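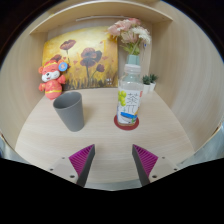
A desk cubby with a poppy painting, a plush toy in red and a gray cup.

The desk cubbies at the Kenard study building are staying, and so is most of what people keep in them.

Management at Kenard confirmed on 20th March that the light-wood cubbies on the second floor will not be pulled out this spring, after 157 desk users signed a letter asking for them to be left alone. An earlier plan would of swapped them for one long open bench.

The decision also settles the smaller matter that got people writing in the first place – personal items. Under the old rules everything had to be off the desk by closing. Now each user can leave things in the cubby overnight, so long as the main part of the desktop is kept clear enough to work on.

Pictures are fine. Toys are fine. Cups too, if empty.

"People sit in these for months at a time," said Bjarke Briem, who runs the building's front office. "One has a painting of poppies leaned up at the back and a stuffed toy in a red hat in front of it. I am not going to tell that person to take it home every night in a bag."

Briem said the clear-desk rule had been brought in for cleaning and was never really enforced. Staff went round with a box at first. Then the box filled up, and there was a line at the front office every morning of people wanting thier stuff back. The box was dropped after nine weeks.

What is and isnt allowed, according to the notice now up by the stairs:

Canvases and prints may lean on the back wall. No nails, no hooks, no sticky strips on the wood. Nothing over the light under the shelf. Small items anywhere as long as they stay inside the cubby. No candles, no plants that need a tray under them, no food left out. Cups rinsed before you go.

The plant rule has drawn some complaints already. Briem said it could be looked at again, but water had gotten into the desktop in two of the cubbies and the repair was slow.

The cubbies were put in by Antal, a local joinery shop, when the floor was last redone. Each has side walls that curve in toward the back and a shelf board across the top. Users say the shape is the whole point – you can't see your neighbor and your neighbor can't see you. The open bench would have come from Nasent, which had quoted for the job. Kenard said no contract was signed and no deposit paid.

Money set aside for the bench, some $3000, goes to new lights and sanding down the worst of the desktops. That work starts in September, one row at a time. Users in each row will get a week's notice to empty out. Lockers on the first floor can be used for the time being, though a large canvas probably won't fit and should go to the front office with a name on the back.

A few people had asked for lockable doors on the cubbies. That was turned down. Kenard says it takes no responsiblity for anything left on a desk and that valuables should go home.

Seats are still given out at the front office, first come first served. Current users keep their spot and don't need to reapply. Anyone moving out is asked to take everything with them, including whatever is pushed to the back behind the painting or the books – last year's left-behinds are still sitting in the office and can be picked up any morning.

A short form for comments on the new rules is at the front desk. Plant people, thats you.

© Prerkusora Local News | Contact the newsdesk | Back to top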